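How to hand over part of a job to a robot bench without losing your staff

14 comments 80 shares

I run the back end of a mid-sized linen and workwear service. Washing, drying, sorting, folding, repairing, sending out again. We put in a two-arm folding bench last year, and since then other managers keep ringing me to ask how it went. These are the steps I'd follow if I had to do it over, including the ones I skipped.

Step 1. Tell people before the crate arrives

We told ours at morning tea, with the crate already sitting in the loading bay. Don't do that. Everybody had read the label on it by then and the theory on the floor was that half of them would be gone by October. Give people a proper meeting, on paid time, with the hours and rosters written down. If you don't know whether jobs will change, say you don't know. They can tell when you're making it up, they've met you before.

Step 2. Pick a dull job, and a small one

The sales bloke from Brelell wanted us to start with fitted sheets. I have worked in laundries most of my adult life and I can't fold a fitted sheet. We started with small cloths, the sort that go out to cafes and salons, in stacks. Our biggest customer for these is Hennessy, who take 862 a week and complain if the corners aren't square.

Small cloths were also the job people swapped shifts to get away from, and that helped a great deal with Step 1.

Step 3. Ask the person who does it now

Maeve Lenihan has folded for us for 11 years. I asked her to write down how she folds a cloth and she wrote "pick it up and fold it". So we sat down together and did it slowly. There's a shake, then a find-the-corner, then a smoothing pass with the side of the hand that she didn't know she was doing. It took us most of an afternoon and came to 2 pages. Every bit of it was useful, and the installers had asked for none of it.

Pay for that time as skilled work. It is skilled work.

Step 4. Set up the bench so a person can reach it
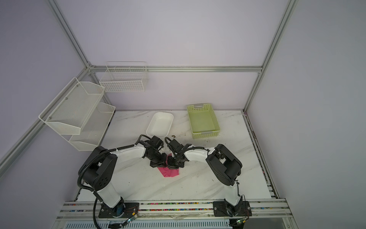
The layout of a folding bench gets decided by whoever turns up on install day, so turn up. Ours was going in with the control screen on the wall side, where you'd need to be a giraffe. Have the operator stand at it and go through a whole shift's worth of reaching. A tray and a basket along the back of the table are fine for the arms, but somebody has to fill and empty them, and somebody has to get at a cloth when it's in a heap under the two grippers, as the pink one is. Wipe the table down too. Specks and crumbs of whatever it is collect on a white top, and a clean cloth will pick them up long before you notice them.

Step 5. Decide who stops it

Write one name per shift on the board. That person can stop the bench for any reason and doesn't have to explain it to you afterwards. In our first month it was stopped constantly, mostly for cloths bunched up like a used hanky. I bit my tongue - mostly - and the stops dropped off once people believed they were allowed.

Step 6. Rewrite the job, in writing

Minding the bench is a different job from folding. There's less wrist and shoulder in it and a lot more standing and watching, and watching is tiring in a way I hadn't budgeted for. We rotate people off every two hours. If you expect someone to clear faults, load stock and check quality, put that in their position description and put some money beside it. Maeve's title is now bench lead. She says the title is colourful language for "the one who gets yelled at", but she signed it.

Step 7. Keep folding by hand

Keep at least one hand station going every day. Benches break down, and so does the software that runs them (ours is called Kakance, and it enjoys an update at 6 am). The Salix depot up the road let their hand tables go and had to borrow two of our folders the first time theirs went quiet. We charged them for it.

Step 8. Count the right things

Head office will want cloths per hour. Give it to them. Then keep your own list beside it: sore shoulders reported, overtime, how many people asked to transfer in or out. My bench is slower than Maeve on a good day and she reminds me of it whenever I walk past with a visitor.

If you're doing towels, most of this applies, but allow a bigger table.

Share this 14 comments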